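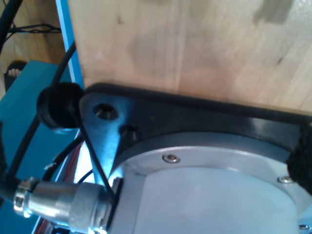
**Riaan Ngcobo:** Base compliance will swamp whatever you're measuring. I wouldn't trust any bimanual insertion result until the mounts have been indicated under load.

**v_danzer (OP):** Fair. Both bases were indicated in March and again before this run. Deflection at full reach is well under the port tolerance, so I left it out of the first post. To restate the method: we train one policy on 144 teleoperated demonstrations of patching a cable into a switch. At test time the wrist view is re-weighted by a contact estimate from motor current. The estimate runs at 50 Hz, the policy at 17. 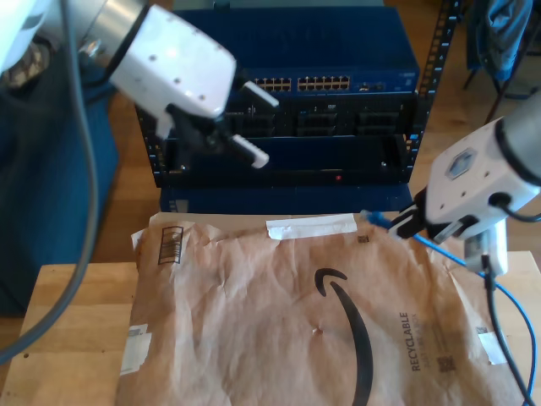 The baseline is the same network with the weighting fixed. Over 900 training epochs the two loss curves are nearly identical, and they only separate on the real rack. Most of the gain is in the last centimeter before contact.

**stotero_fan:** How do you know it's the contact estimate and not extra capacity? You added a branch.

**v_danzer (OP):** The baseline has the branch too, fed with a constant. Parameter counts match.

**Lungile Lekota:** Then shuffle the current signal in time and run it again. A constant input is a weak control – the network learns to ignore it during training.

**v_danzer (OP):** Agreed, that one is queued.

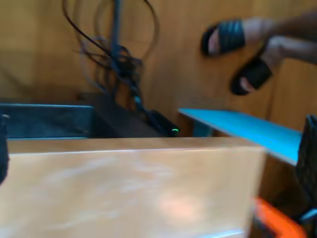 **Lesego Joubert:** My problem is with the claim of robustness to clutter. On our Griteline cell we found that a policy trained with a tidy background fails on a busy one long before contact matters. Black cables looped up against tan paneling give an encoder plenty of edges that look like the thing it is supposed to track. If your demos and your tests share that background, you've measured memorization.

**v_danzer (OP):** They share the room. The table contents were changed between demos and tests, the background wasn't. I'll narrow the wording to "tabletop clutter" in the next draft.

**Riaan Ngcobo:** I'd drop the word robustness altogether.

**v_danzer (OP):** I'd keep it with the qualifier. We disagree.
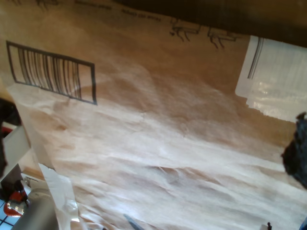 **mokoena_lab:** Is the current threshold tuned per arm?

**v_danzer (OP):** One value is used for both, set from free-space motion before the demos were recorded.

**Lungile Lekota:** Gear friction drifts as the arms warm up. Log the free-space current at the start and end of each session and post the difference.

**v_danzer (OP):** Will do, along with the shuffled run.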